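Section 4. Arranging a Combined Bedroom and Work Area

This section applies to residents of Tandden furnished rooms in which the bed and the desk share one floor area. Complete the steps in order.

1. Place the bed first. Leave at least 92 cm of clear floor on the side used for getting in and out.

2. Set the desk against a wall. Keep monitors, cables and small equipment within reach of the seat.

3. Stand tall shelf units on level floor and secure them with the two brackets supplied.

CAUTION: Do not load any single shelf with more than 14 kg.

4. Place houseplants beside a wall, away from walkways and sockets.
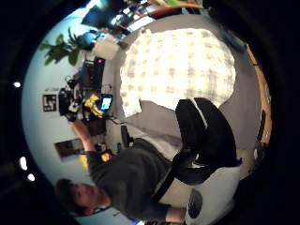
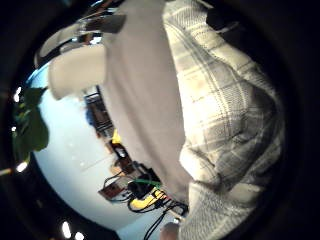

Room with houseplant against the pale wall.

Donal Daly
Residential Guidance Officer, Tandden

5. Sit at the desk and extend one arm toward the equipment. If the back must leave the seat, move the equipment closer.

6. Hang light frames and signs with the adhesive strips only. Nails are not permitted on painted walls.

Note: Clothing may not be left over heaters or lamps - use the hooks behind the door.

7. Record the final layout on Form 112 and return it to the Witkowska office before the end of May. Later changes to the bed or shelving require a new form.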